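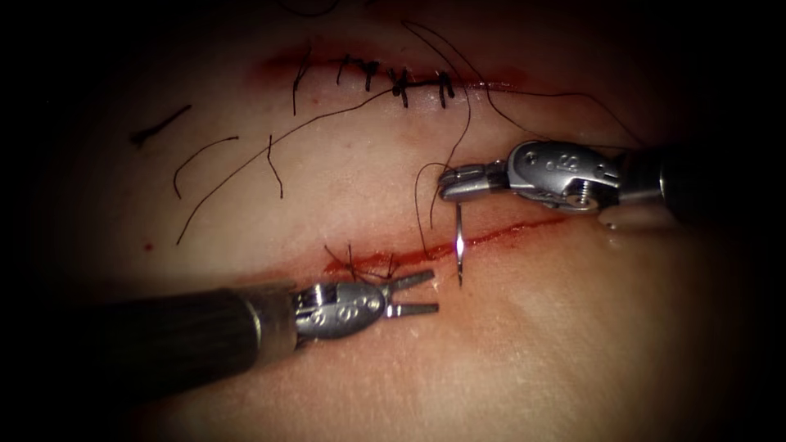
Suture pad at the Lirnuren skills room: upper incision closed, lower one being stitched.

I went to the open day at the Lirnuren surgical training center in Visberg on 05/11/2024. The main building was full of talks, so I spent most of my time in the practice room on the second floor, where the suturing station was running.

Getting there is simple. The tram stops at Forsyth and the center is a short walk uphill. Visitors sign in at the desk, get a paper badge and leave coats and bags in the lockers. Bring a coin for the locker. The machine in the lobby does not give change.

Binta Ibrahim runs the practice room and gave the introduction to our group. She talked mostly about thread. Beginners pull too hard, she told us, and the edges of the cut bunch up. They should meet and lie flat. She also has her trainees look at their knots again after a break, when their eyes are fresh.

The pad is a pale pink, skin-like material, and the stitching is done on two cuts that run side by side. The closed one had five stitches in black thread. I had expected them to match, but the fourth knot was much bigger and darker than its neighbors, with an extra loop over it, and the first had a long tail hanging down. A faint reddish smear followed the line of the cut. The lower cut was thin and bright red. Bits of loose black thread were lying on the pad between the two, and the needle was on a long strand that crossed over the finished row.

A man in our group asked how long it takes to get good at this. Ibrahim said her trainees log 700 stitches before their first review, and that the number matters less than having someone check the work. Another visitor wanted to know about left-handed trainees. They get the same exercises and set up the table the other way around.

After that I went down to the supply room, where Gokitz had a table of sample threads and practice kits. The samples were glued to cards, so there was no way to feel how they handled. The printed guide was better and I took a copy.

Lunch was soup and bread in the cafeteria. It closes at 3, earlier than the sign at the entrance says. The next open day is planned for October, and places in the practice room have to be booked at the front desk.

Contact | Copyright Visberg Visit Notes | Back to top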